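Thread: Sourdough starter smells like nail polish remover, is it dead?

charoen_t
Started a rye and white starter in October. It doubled every morning for a few weeks, then I got busy and it sat on the counter without much attention. Now there's gray liquid on top and it smells like nail polish remover. I use Nilora bread flour and tap water. I'd like to have it ready to bake in December. Do I throw it out?

lollbridge_loaf
Don't throw it out. That smell is hunger. Pour off the liquid, keep a spoonful, and feed it 100 grams of flour and 100 grams of water. Do that every 12 hours until the smell goes back to something like yogurt.

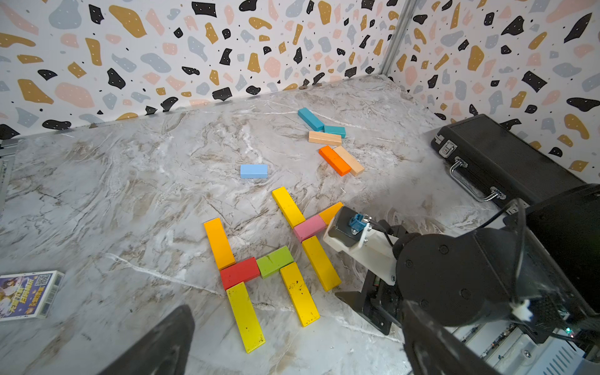

How often should a starter be fed if it lives in the fridge?

Once a week is plenty for most people. Mine has gone 24 days between feedings and came back after three rounds at room temperature.

DaliborB
I disagree with the equal parts advice for this case. When a starter is that acidic you want a small amount of old starter and a lot of fresh flour, so 13 grams of starter is fine with the 100 and 100. A big spoonful just carries the acid along.

lollbridge_loaf
I said a spoonful. We're saying the same thing.

DaliborB
A spoonful at my house is 40 grams. Weigh it.

Shuzhen Wan
I would also look at the room. My kitchen is warm and a starter on the counter is out of food by lunch. I moved mine to a cooler shelf and changed nothing else, and the smell stopped. 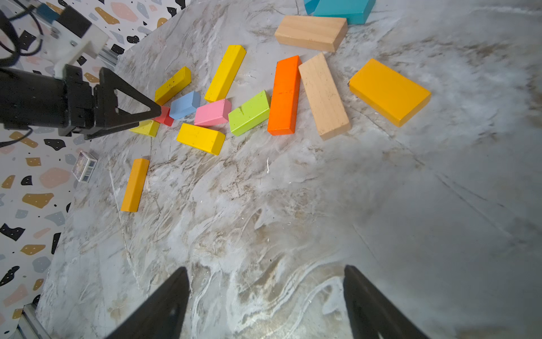
The other thing I changed later was the water. I let the tap water stand overnight in a pitcher. I can't say it made a difference, but it costs nothing so I kept doing it.

anas_m
Standing water only helps if your town uses plain chlorine. Plenty of places use chloramine and it stays put. I use straight tap water and my bread rises.

If there's pink or orange in the jar, or fuzz, that's different. Throw it out and wash the jar. Gray liquid is fine.

charoen_t
No pink, no fuzz. I did the 13 gram feeding this morning and put it on top of the fridge. Will post what happens.

Lefteris M.
These are the notes I kept the last time I revived one. I had it in a Kratochvíl jar with a rubber band around it to mark the level.
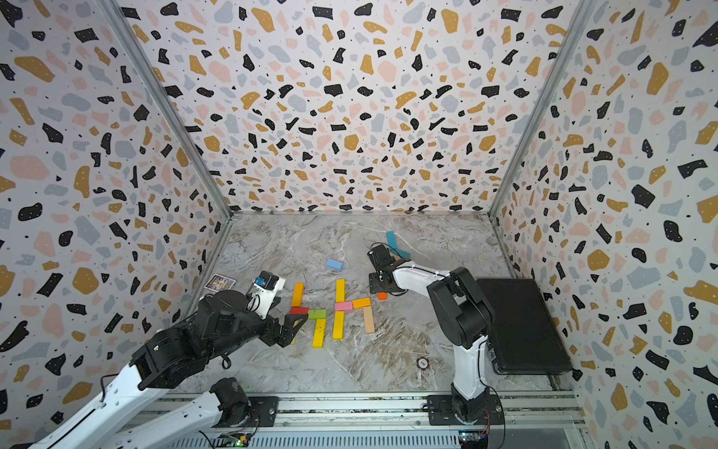

Tovemlow, December

Fed at 7 a.m. and 7 p.m. Days 1 and 2, no rise to speak of, strong smell. Day 3, bubbles on the sides, smell weaker. Day 4, rose by half. Day 6, doubled in five hours and I baked with it the next morning. Loaf was a bit flat but tasted right.

DaliborB
Was that white flour the whole way?

Lefteris M.
White with a spoon of rye in each feeding. And no, I didn't weigh the spoon.

charoen_t
Update, two days in. A few bubbles, still smells but less. I'm going to keep going through day 6 before I try a loaf.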